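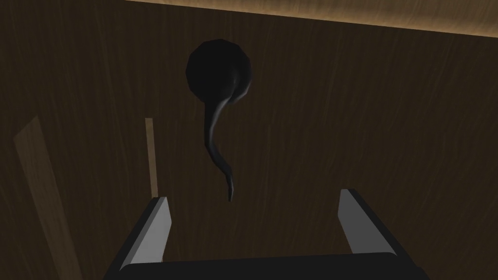
**PRANAU, Wed 17 May** – The furniture maker Merken will change the finish on its dark-stained table line after a durability test found that the current oil coating lost gloss unevenly under routine cleaning. The new finish, a two-layer hardwax oil supplied by Ishida, goes into production at the Pranau plant next month.

The test began in March and covered 18 panels, half with the existing coating and half with the replacement. Each panel was wiped with a mild detergent solution for 1,000 cycles under constant pressure, then left to dry for a day before gloss was measured at fixed points. Panels with the existing coating showed visible streaking along the grain by cycle 509. The replacement panels stayed within the company's limit for the full run.

"The stain itself is stable," said Ehsan Nouri, who heads surface testing at Merken. "The loss is in the top film. On a dark color you see it early, and on a pale one you may not see it for years."

Lighter finishes in the same range are unaffected and will keep the current oil.

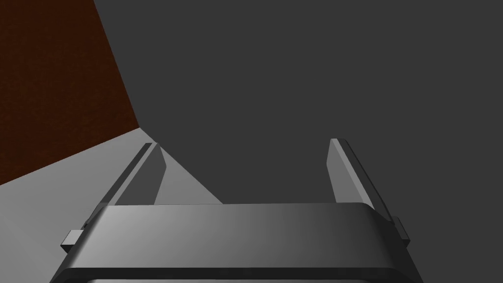 The new coating needs a longer cure. Tables will spend five days in the drying hall instead of two, and the company has rented extra floor space from Nundus, a packaging firm on the adjoining lot, to hold the additional stock. Delivery times for dark-stained orders will increase by a week through the summer. Prices will stay the same until the next catalog is issued.

Gerrit Dlamini, production manager at the plant, said the main difficulty was humidity. The hardwax oil cures poorly in damp air, and the older of the two drying rooms has no dehumidification. A unit has been ordered. Until it is installed, all dark-stained pieces will go through the newer room.

Owners of existing tables do not need to return them. Merken advises cleaning with a damp cloth and no detergent, and re-oiling once a year. Tables that already show streaking can be lightly sanded along the grain with a fine abrasive pad and recoated with the original oil. The two products should not be mixed on one surface, as the new oil does not bond well over the old one.

Care instructions will be included with all orders shipped from Pranau after the changeover.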